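Chapter 11
Does Grey Make Us Gloomy?

What this chapter covers
Where the common claims about colour and mood come from
Why surveys of colour preference tell us less than they seem to
How a colour study might be set up so that it could fail
Reading a paint company's evidence

Most people who have chosen paint for a room have been told that blue is calming, that yellow cheers you up and that grey is depressing. The advice is given with great confidence, often by someone holding a colour chart. Ask how it is known and you will usually hear that "studies have shown" it. This chapter asks which studies, and what exactly they showed.

We start with grey because the claims made for it are so easy to find and so hard to pin down. In one decorating guide it is the colour of worry. In another, printed by the same publisher, it is restful and helps people to concentrate. Both guides may be describing the same tin of paint. A claim that survives whatever happens in the room is not much use to anyone, and you should be wary of it even when it matches your own feelings about your aunt's hallway.

A further difficulty is that "grey" covers a great deal. There are greys that lean towards green, greys close to black and greys that most of us would call white until a sheet of paper was held against them. A study that asks people how they feel about "grey", without showing them one, is a study of a word.
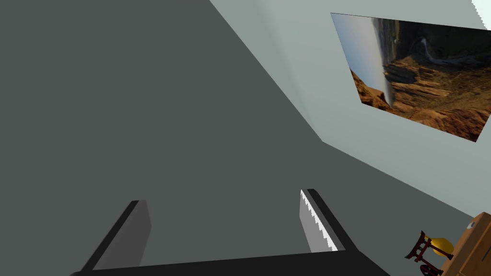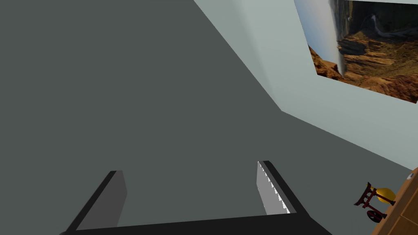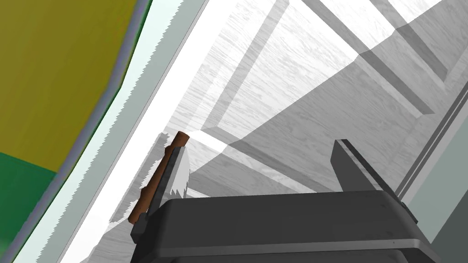 Figures 11.1 to 11.3. Greys in three computer renderings.

11.1 The Mapplebeck survey

The figure quoted most often in the trade comes from a survey paid for by Mapplebeck, a paint maker, and written up by Fiorella Ferraro. It questioned 237 office workers and reported that those with grey walls were less content than those with coloured ones. Mapplebeck was launching a range of coloured wall paints that November. That does not make the result false, but it is a fair reason to read the small print.

The small print is thin. Nobody was moved from one room to another. The workers were asked about the offices they already had, and the grey offices were mostly the older ones, with low ceilings and poor heating. Emrys Gape went back to the replies and found that only 15 of the people in grey rooms had mentioned the walls at all. Far more had complained about the cold. If you paint a cold room yellow you have a cold yellow room, and the survey cannot tell us whether anyone would be happier in it.

Veikko Pitkänen has defended the survey as "a first look". Perhaps so. It has been repeated as a finding ever since, and we have yet to see the second look.

Before you read on

1. Write down one belief you hold about a colour and mood. Where did you get it?
2. What result would persuade you that the belief was wrong? If you cannot think of one, say so and keep your answer for section 11.5.
3. Suppose you could repaint the Mapplebeck offices. Which rooms would you leave alone, and how would you choose them?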